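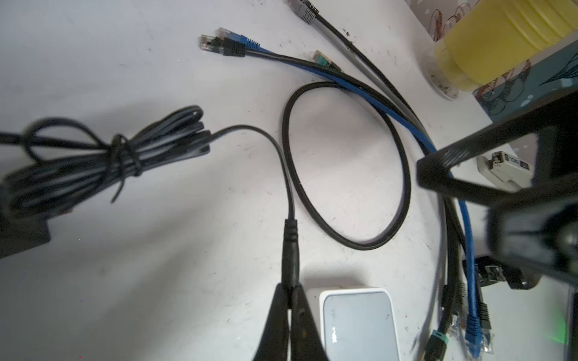 Cabos e carregadores sem uso na residência Likbridge
Relatório do projeto semestral, disciplina de Ambiente e Consumo
Entregue em 23 de junho de 2025

1. Tema e motivo da escolha

O nosso grupo estudou o que acontece com os cabos e os carregadores que já ninguém usa. O tema apareceu na primeira aula, quando a professora perguntou o que tínhamos na gaveta de baixo da secretária. Quase todos responderam a mesma coisa: cabos. Alguns eram de telemóveis que já não existem, outros vieram numa caixa e nunca foram ligados a nada.

Escolhemos a residência Likbridge porque três membros do grupo moram lá e porque os estudantes mudam de quarto todos os anos. Em cada mudança ficam objetos para trás. A residência fica em Cumaver, numa rua sem ecoponto para aparelhos elétricos. O mais próximo está na loja Borkent, do outro lado do rio, e aceita cabos só durante o horário da loja.

As perguntas do trabalho foram estas: quantos cabos sem uso guarda um estudante, por que motivo os guarda, e se uma caixa de troca no rés do chão muda alguma coisa.

2. Método

Fizemos um questionário em papel e deixámo-lo na cozinha comum de cada andar. Preferimos o papel porque o questionário em linha do semestre passado teve poucas respostas. Recebemos 25 questionários preenchidos. Dois tinham respostas em branco na última página, mas aproveitámos as outras partes.

Depois montámos a caixa de troca. Era uma caixa de cartão com divisões, ao lado das máquinas de lavar, e a regra estava escrita na tampa: quem quer deixa, quem precisa leva. A caixa ficou aberta durante 19 dias. Todas as noites um de nós anotava o que tinha entrado e o que tinha saído. As anotações foram para uma folha de cálculo a que demos o nome de Vlad, por uma brincadeira do grupo, e o nome ficou também nos anexos.

Os cabos foram divididos por tipo de ligação: rede, alimentação, USB, vídeo e áudio. Os transformadores contaram à parte. Quando o cabo estava preso ao transformador, contámos os dois como uma só peça. Esta decisão foi discutida bastante e dois colegas não concordaram com ela.

3. O que as pessoas responderam

O motivo mais frequente para guardar foi «pode ser preciso um dia». A seguir veio «não sei onde deitar fora». Poucas pessoas escreveram que guardavam para vender ou para oferecer. Uma resposta dizia que o cabo era do pai e que por isso não se deitava fora, e nós achámos que este motivo também merece ficar no relatório.

Notámos uma diferença entre os cabos de rede e os carregadores. O cabo de rede é guardado porque a ligação sem fios da residência falha ao domingo à noite, e nessa altura todos o procuram. O carregador antigo é guardado sem uma razão clara. Várias pessoas escreveram que não sabiam a que aparelho pertencia.

Perguntámos ainda se alguém identificava os seus cabos. A maior parte respondeu que não. Quem identifica usa fita adesiva de cor ou escreve com caneta no transformador - a tinta desaparece depois de poucos meses, segundo uma das respostas.

4. A caixa de troca

Entraram na caixa 90 peças durante o período do estudo. Os cabos USB foram o grupo maior, e os de áudio o mais pequeno. Saíram menos peças do que entraram, como já esperávamos, mas os cabos de rede saíram quase todos, muitas vezes no mesmo dia.

Na segunda semana apareceram na caixa coisas que não eram cabos: um comando de televisão, uma lâmpada e uma meia. Não as contámos. A meia foi levada antes do fim do estudo.

Tivemos também um problema de arrumação. Os cabos deixados soltos enrolavam-se uns nos outros e as pessoas desistiam de procurar. Começámos então a enrolar cada cabo em voltas largas e a prendê-lo no meio com um arame plastificado. Com os cabos presos, as saídas aumentaram, mas não podemos afirmar que foi só por isso, porque nessa semana também houve chegada de estudantes novos.

5. Onde trabalhar com o material

Para separar e medir os cabos é preciso uma mesa grande e de cor clara. Um cabo preto sobre madeira escura vê-se mal à noite, e na cozinha da residência a luz é amarela. Recomendamos este ponto a quem repetir o estudo. Também ajuda separar primeiro por ligação e só depois por comprimento, porque na ordem contrária perdemos uma tarde inteira.

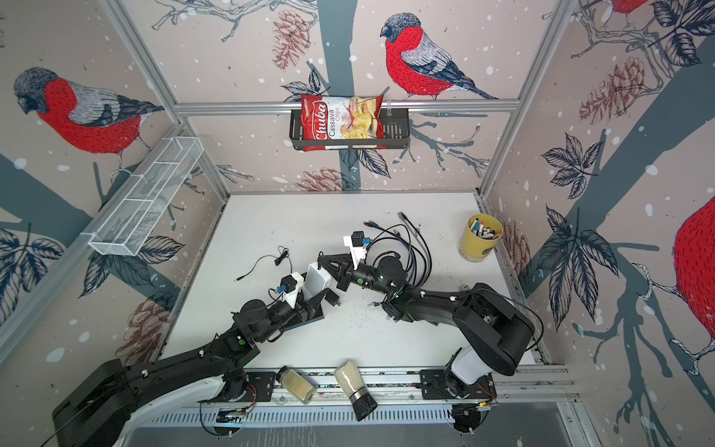

Figura 2. Mesa branca, com papel de parede de dom-fafes, ramos e pinhas ao fundo.

6. Limites do trabalho

A residência é pequena e os moradores são quase todos da mesma faculdade. Não sabemos se numa casa de família o resultado seria parecido. O questionário pedia às pessoas que contassem os cabos de memória, e de memória cada um conta como quer. Se começássemos de novo, pedíamos que abrissem a gaveta antes de responder.

Não testámos se os cabos funcionavam. Queríamos fazê-lo, mas o aparelho de medição do laboratório estava reservado. Por isso, uma parte das peças levadas da caixa pode ter voltado para uma gaveta sem servir para nada.

7. Destino das peças e continuação

As peças que sobraram foram entregues na Borkent em dois sacos. Na loja não nos deram recibo com o peso, e assim o quadro do anexo B tem uma coluna vazia.

A direção da residência autorizou que a caixa fique no mesmo lugar até novembro. Pediu apenas que a tampa feche bem e que haja um aviso em duas línguas. O aviso já está escrito; falta a tradução da parte sobre as pilhas, que não podem ser deixadas na caixa.

Anexo A: questionário
Anexo B: folha Vlad, entradas e saídas por dia
Anexo C: texto do aviso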